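Apr 9, 2019

Rekano opens clothing repair and folding room at Santoro House

Drop-in room will take knitwear, household textiles and donated clothes from June

Rekano, the clothing reuse company, is to open a permanent sorting and repair room on the ground floor of Santoro House. The room will take in knitwear, jersey, fleece and household textiles from members of the public, and will offer small repairs, folding and packing under one roof. It opens to the public in June and replaces the monthly collection that Rekano has run from a van for the past 7 years.

Visitors will be able to bring up to 40 items at a time. Each item is checked at a table, put into one of six groups and then either repaired, folded for resale, passed on to a partner or sent for fibre recycling. There is no charge for leaving clothes. Small repairs cost from £6, and the price is agreed before any work starts.

The company said the room had been planned with soft clothes in mind. Knitted items make up the largest share of what people bring to the van, and they are also the items most often handed over in poor shape. Many have been hung by the shoulders for long periods or pushed to the back of a drawer. A jumper that has lost its shape can often be brought back with washing, flat drying and a few weeks folded on a shelf, but this takes space that the van did not have.

"We have turned away a lot of good jumpers over the years," a spokesperson for Rekano said. "There was nowhere to lay them out. With proper tables we can look at both sides of a garment, turn the cuffs back, check the underarms and decide what it needs. Most of them need very little."

What the room will offer

The room covers 325 square feet. It has wooden work tables, open shelving along one wall, a desk for booking items in and a separate drying area with flat racks. Tables have been left without cloths so that pins, loose buttons and ends of yarn can be seen and picked up.

Repairs on offer from the first day are as follows:

Darning of holes up to the size of a two-pound coin
Closing of side and underarm seams
Re-stitching of hems and loose pockets
Replacement of buttons, poppers and drawstrings
Removal of bobbling from wool, cotton and mixed knits

Zips, linings and leather will not be accepted to begin with. Rekano expects to add zips later in the year once a second sewing machine has been fitted.

People who want to do their own mending can book a place at a table. Thread, needles and darning mushrooms are provided, and a member of staff will be in the room throughout. Places must be booked in advance and each booking lasts two hours. Children under 12 are welcome with an adult.

How items are sorted

Clothes are first checked for damp and for anything left in the pockets. They are then sorted by type of cloth and by weight, with colour left until last. Heavy knits go on the lower shelves and light jersey above. Fluffy and brushed fabrics are kept apart from plain knits while they are being folded, as the loose fibres carry over and are slow to remove, above all from grey and navy.

Knitwear is folded by one method throughout. The garment is laid face down, the sides are brought in to the middle with the sleeves laid along the back, and the bottom is folded up to meet the collar. A folded jumper should sit flat without being pressed down. Where it springs up or slides, it is opened out and folded again. Rekano has asked all staff to lift knits from underneath and to avoid pulling on the neck or cuffs.

Resale stock will be packed in cardboard boxes supplied by Witen. The boxes are low and wide, so that knitwear can be stored in short stacks and the bottom layer does not crease. Each box carries a card giving the type of item and the size range.

Clothes that are clean and sound but unlikely to sell will go to Jotum, which supplies bedding and warm clothing to temporary housing. Jotum has asked in particular for plain jumpers in adult sizes, fleece blankets and children's nightwear. Items past repair will be cut down for cleaning cloths or baled for fibre.

Before you visit

Rekano asks that all items are washed and fully dried before they are brought in. Please use bags that can be left behind, and tie shoes and gloves together in pairs. Items should not be ironed. If a knitted garment has a pulled thread, leave it as it is and do not cut it, as the thread can often be worked back in from the inside.

Anyone leaving an item for repair will be given a numbered ticket. Repairs will normally be ready within a fortnight and will be kept for three months after that. Uncollected items will be treated as donations.

The following cannot be accepted: pillows, duvets, carpet offcuts, underwear that has been worn, and anything marked with paint or oil.

Access

The entrance to the room is from the courtyard side of Santoro House and is step-free. There is a bell at table height beside the door. One of the mending tables can be raised or lowered, and this can be asked for when booking. Parking is limited to two short-stay bays, and drivers with large amounts to drop off are asked to ring ahead.

The van will make its last round in May. After that, people who cannot travel to Santoro House can ask for a home collection, which will be free for loads of four bags or more.

Opening hours and booking details will be displayed at the courtyard entrance and sent to everyone on the Rekano mailing list. Press visits to the room can be arranged before the opening through the Rekano press office.

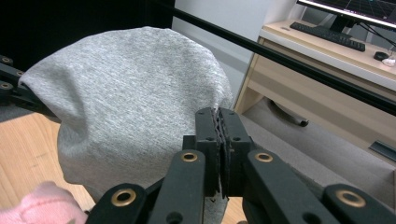 Notes for editors

Rekano collects, repairs and resells used clothing and household textiles. Santoro House is a shared building of workshops and small offices. Prices given in this release are correct at the time of issue and include VAT.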